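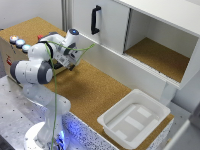
White arm over the cork work surface

Hemmin Sales Tax Ledger for Small Shops
Item 2972
By Zorner

If you have ever spent the last evening before a filing hunting through a drawer for one missing resale certificate, you will understand why we are so fond of this ledger. The Hemmin is a desktop program for shops that collect sales tax and file their own returns, and it does one job at an easy pace: it keeps your taxable sales, your exempt sales and your certificates in the same place, all year long, so the numbers are already waiting when the form comes due.

You enter sales by the day, the week or the month, whichever suits the way you run your counter. The Hemmin adds them up by tax rate and shows you a plain worksheet, laid out in the order most people fill in a return. You can print it, save it, or just keep it open next to the form while you type (that is how most of us do it, coffee in hand).

Each license covers one business with up to 980 exempt customers on file. Every customer gets a page of their own with room for the certificate, its expiration date and any notes you'd like to leave for yourself. When a certificate is getting close to its date, the customer's name moves to the top of the list and stays there until you enter a new one.

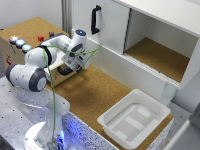
Sales Tax > Filing & Records

What comes with it
The full program, on download or on a USB stick
A printed starter guide, large type
Two seats, so you and your bookkeeper can both have it at hand
Rate table you can edit yourself, with room for county and city rates

Please note that the Hemmin does not send your return in for you, and it does not make payments. You still file with your state the way you always have. If you'd like your ledger to hand its totals straight to a payroll or general accounting package, have a look at the Astance instead - it costs more and takes longer to set up, but it was made for that.

Moving over from the Jerberg
Plenty of our customers kept their records in the old Jerberg workbook for years, and you are very welcome to bring yours along. Choose Import from the File menu, pick the workbook, and check the opening balances before you save. Brenda Blackburn on our support desk has put together a short sheet for workbooks with more than one location - just ask for it when you order.

Price: $100 per license
Phone help: ask for Brenda or Clive Bickerstaff, Friday until noon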